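Red Onions, One Board, and a Lot Less Mess

Posted 7/6/26 in Kitchen Tips

So I made pickled onions for the block potluck in December and I have not been allowed to stop since. I'm not complaining (much), but when you chop that many red onions you start to notice every dumb thing you do with a knife. I chopped my way through three bags from Villalobos Market last week and figured I'd finally write down what I do now, mostly so I can send people here when they ask.

Start with the onion in manageable pieces. I used to put a whole peeled onion on the board and chase it around like a bar of soap. Now I trim the stem end, cut straight down through the root, peel, and put each half flat side down before I do anything clever. If the half is a big one I cut it again. A piece with a flat side stays put, and I promise you'll slice more evenly when your other hand isn't just trying to keep the thing from rolling away. Leave the root on until the last minute, too. It keeps the layers together.

Only one piece on the board at a time. The rest wait off to the side, in a bowl or right on the mat if the mat is clean. I know it feels faster to pile everything on, but then you're chopping in the one tiny corner you have left and bits start going overboard. When I've got a good little heap I scrape it into the bowl and bring up the next piece. Scrape with the BACK of the knife, please! Dragging the sharp edge sideways across wood is the quickest way I know to make it dull.

About that knife. Mine is a Gistell with a 9 inch blade, and it's too long for this job if I'm being picky, but I'm used to it. Whatever you have, sharp matters more than size. A dull knife skids on that slippery second layer and mashes the rest, and mashed onion is what makes your eyes run. I give mine 5 strokes a side on the steel before a big batch and that's usually plenty. Chilling the onions for a while first helps my eyes too. The candle trick and the bread-in-the-mouth trick did nothing for me except make me look silly.

If you want small dice, don't hack at a pile of slices. Cut long ways toward the root first, then across, and it falls apart into squares all by itself. For pickling I skip that and go for chunky pieces, the kind with two or three layers still hanging together. They stay crunchier in the jar. The loose single layers go in a separate container for salads and tacos.

Now the surface. I'm a big believer in a wipe-clean mat under the board. Red onion is pretty and it is also a purple menace, and the juice will find any seam in your counter. A long mat that runs the whole length of the work area gives you somewhere to set the knife down and somewhere for the strays to land. Get one with a busy pattern – marble is great for this – and it won't look filthy after ten seconds. The downside is that small bits hide in the pattern, so run your hand over it when you think you're done. A damp dishcloth between the mat and the counter will stop any sliding. Same goes for under the board if yours likes to wander.

Wood boards and onions: yes, it's fine. I know people who keep a plastic one just for onions, and if you cut a lot of fruit then sure, have two. Mine gets a rinse right away (cold water first, hot seems to set the smell), then coarse salt and the cut side of half a lemon, rubbed with the grain. Let it sit while you do the rest of the dishes, rinse again, and dry it. Once a month or so it gets a coat of Midberg board oil, left on overnight. Never the dishwasher. I lost a very nice board that way, it came out shaped like a potato chip.

And then let it dry standing up! I keep a little wooden rack with pegs right at the end of the mat, the sort sold for plates, and I like having it within reach. Lay a wet board flat and the underside stays damp for ages. The rack has to dry out as well, so once in a while I turn it upside down by the window at our place in Ranwood, where we get good sun until dinnertime. Knives get wiped and dried by hand and put away the minute I'm finished with them. I don't leave one lying with the blade hanging over the edge of the board if I can help it, that's how you catch it with a sleeve.

For the leftovers, a zip bag with the air pressed out is fine for a couple of days in the fridge. Past that they get strong. You can freeze chopped onion flat in a bag and break off what you need, but it goes soft, so save it for soup and chili. Raw halves keep better than chopped, so if you're only cooking for two, chop what you need and bag up the other half whole.

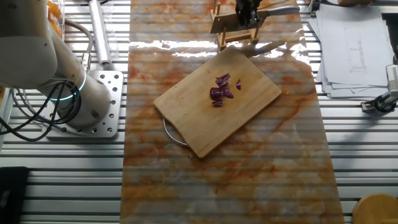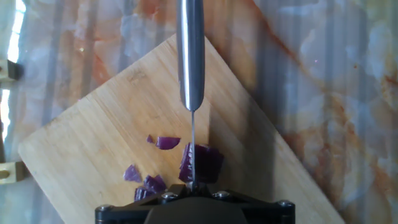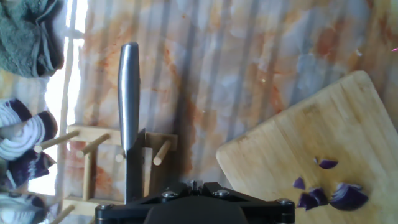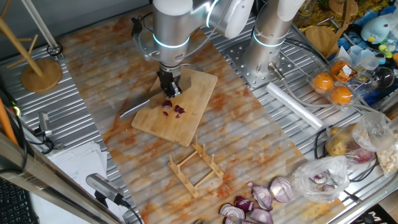

The cutting board on the marbled surface. Second one has the big chunk of red onion under the knife, and the rack shows up best in the third.

One more thing, for onion hands: rub them on the inside of a stainless sink under cold running water before you reach for the soap. It works for me, my sister says it's all in my head. Next up is the brine, and I'm still fiddling with how much sugar goes in, so if you have a ratio you love, leave it in the comments.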